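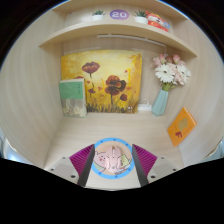 "The river decides first, then we decide"

By Krisztina Balogh
June
4 min read

Attila Kiss still has the map from the Stavel 24 in his kitchen. It was folded so many times that one control has disappeared in the crease. "I keep it for the mistakes," he says. "The good parts I remember without a map."

He and his partner Dénes Szűcs finished the race in 21 hours, as the second pair. They trekked, paddled and biked from the Takács mill to the lake at Lundbridge, with 3,204 meters of climbing on the way. It was their third start together and the first one where they did not argue before midnight.

The paddle came first this year. The organizers changed the order two weeks before the start, when the water was high, and many teams had to pack their boxes again. "I was angry for one evening," Attila says. "Then I looked at the level and I understood. The river decides first, then we decide."

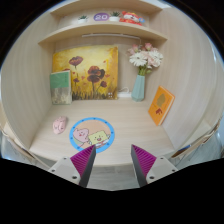 LUNDBRIDGE OUTDOOR CLUB – ADVENTURE RACING SECTION

Dénes does the navigation. He learned it from Zoltán Erdős, who took him to forest orienteering at the age of 12. On the second trek he chose the ridge and most of the other teams went through the valley. The ridge was longer, but the path was clean.

"At night I don't trust a short line on the map," he says. "A short line can be full of blackberries."

The ridge brought them three places. They lost one of them again on the bike leg, when they missed a turn after the quarry and rode downhill for a long time before Dénes asked to stop. Attila laughs about it now. "He said very quietly, 'I think we are enjoying this too much.' And I knew we must climb back."
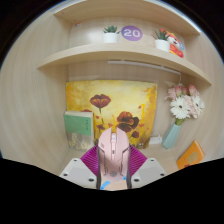
A pale pink computer mouse in front of a painting of poppies.

Food is the subject where they do not agree. Attila eats boiled potatoes with salt from the first hour to the last. Dénes prefers bread and cheese, and after sunrise he wants only sweet tea. Neither of them will carry food for the other.

In the fall they want to start in the three-person class with Barnabás Hegyi, who is the strongest paddler in the section. Dénes is looking forward to it. Attila has one condition – Barnabás must come on a night training first, in the rain, with the heavy bags.

"He said yes immediately," Attila says. "So maybe he did not listen to me."

Recent from the section
Stavel 24: results and split times
Packing your transition box for a changed course
Night navigation evening at the Takács mill
Used paddles and life jackets for sale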